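Sitting Time and Back Comfort in Shared Study Rooms
Final report, Group 9
Lok-yiu Mak, Živko Kneževič, Josiane Perrin
Friday, September 18, 2020

1. Introduction

Students in our program spend many hours on a chair. In the first year we all noticed that after a long evening in the Makemden building the lower back becomes stiff, and some of us started to study on the floor at home. For this project we wanted to know whether the type of chair has more influence than the length of the sitting. Our supervisor, Rizwan Janjua, advised us to keep the question small, and we followed this advice after first trying a much bigger one.

2. Method

We made a questionnaire with 9 questions and put it on paper in the study rooms during February. We received 145 completed forms. Each person marked the kind of chair, the time of sitting down and standing up, and the comfort of neck, shoulders and lower back on a scale from 1 to 6. Forms without a finishing time were kept for the comfort part only.

The chairs were divided into two groups: fixed chairs with a hard back, and office chairs with a mesh back.
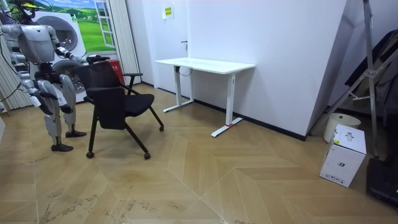
Figure 1. Office chair with black mesh back.

3. Results

For sessions shorter than one hour we found almost no difference between the groups. After two hours the mesh chairs received better marks for the lower back, but the marks for the neck were the same. This surprised us, as we expected the neck to follow the back. Ynyr Kemeys, who helped us with the statistics, thinks that the neck depends more on the height of the laptop screen, and we did not ask about laptops.

The strongest result was about breaks. Students who stood up at least once every hour gave higher marks on both kinds of chair — even on the hard ones, which have a bad reputation among our colleagues.

4. Limitations

The forms were filled in by the students themselves, so the times are not exact. Many people also chose their favourite chair when the room was quiet, and in the evening they took what was left. We could not separate these two situations.

5. Further work

We would like to repeat the survey with a question about screen height and a separate one about desk height.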